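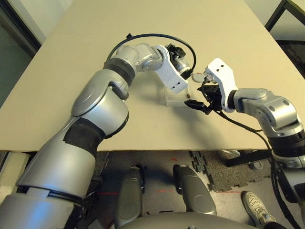

The leads in the Zamani room are the larger part of what Negin raised, so I will take them first and come to the small parts afterwards. I agree with the main proposal, that every lead gets checked, coiled, tied and labelled before it goes back on a hook. I would add a rule about working on the table. A lead should lie wholly on the top or go straight down to whatever it serves, and it should not be left to find its own way over the edge. The black one with the plug is the usual case: the plug is up at table height, the cable goes over the edge and on down, and anyone walking past that side with a chair or a bag can catch it. Pulling on the cable pulls on the joint behind the plug, and that joint is where most of our failed leads have gone.

I have put Negin's message in below for those who joined the list over the summer, with my answers under the parts they belong to. The parts I had no comment on are left in as they were.

On September 9, 2023, Negin Farahani wrote:

> Dear all,
>
> I went through the lead hooks and the two lower drawers in the Zamani room this week, and would like to agree a way of keeping them before the Astley people start sharing the space with us.
>
> The state of things is as follows. The hooks by the door hold leads of every kind mixed together. Most are black, most are the same thickness, and the only way to tell one from the next is to unwind it and look at both ends. Several have been wound round the hand and elbow and have a twist in them that will not come out. Some have no tie, some have tape, and the tape has gone sticky.
>
> The drawers are worse. The upper of the two has small plugs, adaptors, ferrules, screws and cut ends of cable in it, all in one layer. I found a perfectly good connector under a heap of cut ends that I had ordered a replacement for in June.

I remember the order. The replacement did arrive and is in the stock cupboard at Zodholm, still in its bag. It should come over to Zamani and go in with the other one.

> I propose:
>
> 1. Leads sorted by connector first and by length second.
> 2. One tie per lead, attached to the lead so that it stays with it.
> 3. A label at one end only, giving the type and length.
> 4. Small parts out of the drawers and into clear boxes.
> 5. Cut ends thrown away on the day they are cut.

On 1, yes. Length matters less than people think, as we own very few long ones, and I would be content with "short" and "long" if measuring holds the job up.

On 2, yes, see the section on ties further down.

On 3, I would ask for labels at both ends. When a lead is in use, one end is usually behind something. If the label happens to be at that end, the person at the table learns nothing from it. We have a roll of 4000 labels that was bought for the parts catalogue and never used for it, so the cost need not come into it.

On 4, yes, with the limits given under "Boxes".

On 5, yes, and the same should go for the backing paper from labels.

> I do not mind which of us does the sorting, but I would prefer that it is done by no more than two people, on one table, and finished before the hooks are used again. The last time we did this, half of it was sorted by connector and half by which project it came from, and it was mixed again within the month.
>
> The Flerkus trays could be used for the sorting itself. I would not store anything in them, as they have no lids and they get borrowed.
>
> Regards,
> Negin Farahani

I am willing to be one of the two. Would Negin say whether she means to be the other? If not, will someone from Astley put their name down, so that both groups know how it has been laid out.

## Order of work

1. Take everything off the hooks and put it on the floor by the wall, on the dust sheet. Do not start from the drawers.
2. Bring leads to the table a few at a time. A large heap on the table gets knotted by being pulled from, and then the first hour goes on undoing knots.
3. Lay the lead out and look at the plug at each end. Look at the pins or contacts, then at the body, then at the place where the cable goes in.
4. Bend the cable gently close to the plug. If the outer sleeve has pulled back, or there is a crease that stays, set the lead aside for repair.
5. Run the rest through the fingers from one end to the other. Cuts and flat spots are easier to feel than to see on black cable.
6. Coil, tie and label. Then hang it, or put it in the tray for its type if the hook is not ready.
7. Clear the middle of the table before opening any of the small parts. Keep a clear box there, close to the hands, and put each part straight in as it is dealt with.

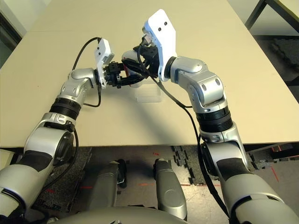 ## Boxes

The small clear plastic container is the size I would settle on for plugs and adaptors. It stands in the centre of the table without getting in the way of the work, and both hands can get to it from either side. A larger one would be quicker to fill, but the experience with the upper drawer is that anything large becomes a drawer.

One type of part to a box. If there are only a few of a type, they still have a box to themselves. I know this looks wasteful on the shelf. The alternative is a box marked "various", and we have several of those at Zodholm which I have not seen anyone open from choice.

Clear boxes still need labels. It is true that the contents can be seen, but two black connectors of neighbouring sizes look the same through plastic, and somebody will put one back with the other. The label goes on the end that faces out from the shelf. It should not go on the lid, as lids get swapped.

Work over the box where possible. A screw or a ferrule dropped on the bare tabletop will usually roll, and while small dark parts show up well enough against the beige, they are a nuisance to find once they have gone on to the floor. I have asked before whether we might have a shallow mat for this table. I still think it would help, but I would not hold up the sorting for it.

Empty boxes should be kept together with their lids on. There is room on the shelf under the window, to the left of the label printer.

## Ties

We have two lengths of plain black cable tie in stock, 100 mm and 200 mm. I would use the 100 mm ones to fix a hook-and-loop strap to the lead near one plug, and use the strap itself to hold the coil. The plain ties should not be put round the coil. They have to be cut to get the lead off, and people cut them with whatever is nearest, including on one occasion the blade from the lino knife, which went into the sleeve.

The 200 mm ties are for runs that stay put, along a leg or under a shelf. Leave some slack wherever a run has to bend or where the thing it serves gets moved about. A loop with some room in it looks less tidy than a tight one, but it lasts longer. Trim the tail of the tie flush. A tail cut at an angle will scratch the back of a hand every time it is passed.

The strap goes on the same end each time. I suggest the plug end for anything with a plug at only one end, and the end that goes into the equipment for the rest.

## Coiling

Please do not wind over the elbow. Let the lead hang, take it in even loops into one hand, and turn it slightly between finger and thumb on each loop so that it lies flat. If a lead wants to go into a figure of eight, let it. For those which already have a twist, hang them at full length from the stair rail overnight and try again. Warm cable coils better than cold, so in winter bring them in from the corridor cupboard beforehand.

A coil should be large enough to go over the hook with space to spare. Very small coils put a sharp bend next to the plug.

## Repairs and disposal

Leads set aside at step 4 should have a strip of white tape round them with the fault written on it: "sleeve", "pin", "no contact", whatever it may be. A lead with tape on and nothing written gets tested again from the start by the next person.

I will repair the ones where the plug can be opened. Moulded plugs cannot be, and for those the plug should be cut off and the cable kept if it is long enough to be of use. Put the cut plugs in the electrical waste bin at once and not in a drawer. A cut plug should never be left where it could be put into a socket.

## Still to be settled

- Whether leads belonging to Astley hang with ours or on their own hooks. I would say their own hooks, with a coloured band on the label.
- Who holds the list of lengths. I have an old one, but it covers Zodholm only and it has leads on it that I know to have been thrown away.
- What is to be done with the Flerkus trays after the sorting. Two of them are on loan from the print room and the print room has asked for them.
- Whether the lower drawer is kept for tools. If so, it needs a liner.

Replies to the list please, and kindly trim the quoted text to the part you are answering.

Arash Shirazi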